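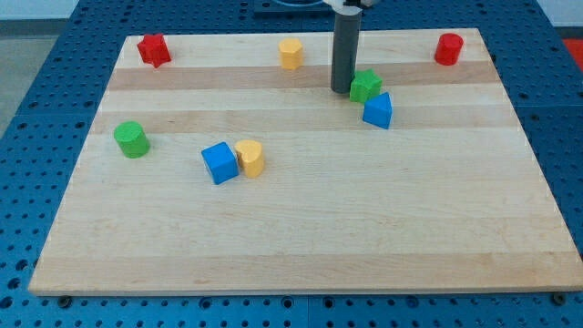

Vinden maple board: three months in

By Aurelia Sutter, July
Last updated: Tuesday

I bought this board for bread. I'll say that first, as it has spent most of its life under shape blocks and hardly any of it under a loaf. The red star has more or less moved in.

What I wanted was something big, flat and heavy enough to stay put, and the Vinden is all of those. It's a great pale slab of maple made up of strips, with a couple of darker tan bands running across it. I wasn't sure about the bands when I ordered – I'd pictured one even colour all over – but I've come round to them completely. They give you something to line things up against, and they stop it looking like a bit of shelf. The grain is lovely too, faint and streaky, and bright colours look terrific on it. Red especially!

Now, the size. Measure your worktop first, please. I didn't, and at home it hung over the front by a good thumb's width until I gave in and moved the kettle. It's also a pain to wash. I end up doing one half in the sink, turning it round and doing the other half, and getting water down my sleeves both times. Dong-hyun Ko, who has the smaller Baek board, finds this very funny.

It came with a little tin of oil and a leaflet telling you to leave the first coat for 15 hours. I managed overnight and it was fine. I've oiled it 3 times altogether and it drinks the stuff, so get a second tin (the Brerkance one smells nicer than the one in the box, a bit like oranges).

Scratches do show. Pale wood, what can you do? I dragged a block across it with some grit underneath and got a thin grey line, which mostly came out with fine sandpaper, 800 grit, and a bit of patience. Knocks don't seem to bother it. I've dropped plenty on it and haven't found a proper dent yet. No warping either, though I do dry it standing on its edge, as the leaflet says.

My one real grumble is that there are no feet and no grips underneath. On a smooth worktop it slides if you lean on one end, so I put a damp tea towel under it for kneading. For blocks I don't bother.

Mine came from Sirgate and took up to a week, well wrapped, with far too much cardboard. Would I buy it again? Yes, but I'd get the next size down for the kitchen and keep this one for everything else.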